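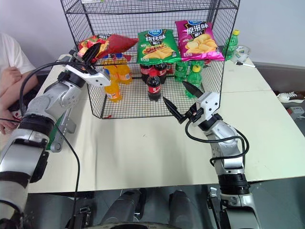
Chips on the top deck, sodas underneath

Hi all,

Rekha Salian wrote:
> If the arms do the restocking at Ruvondale, what's left
> for the 37 of us on shelves?

Fair question, Rekha, and I asked it too! My job has moved more than it's shrunk - I used to face bottles all shift, and now I set up the racks and step in when a grip goes wrong.

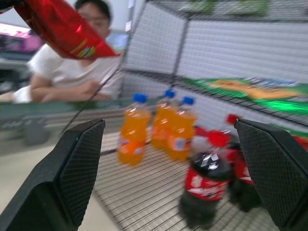
I do miss the walking, and the new shift sheet is a mess (Murali has heard plenty from me about that). But my back is better than it was in May, and we got 2 paid training days out of it - ask for those in writing.

Atieno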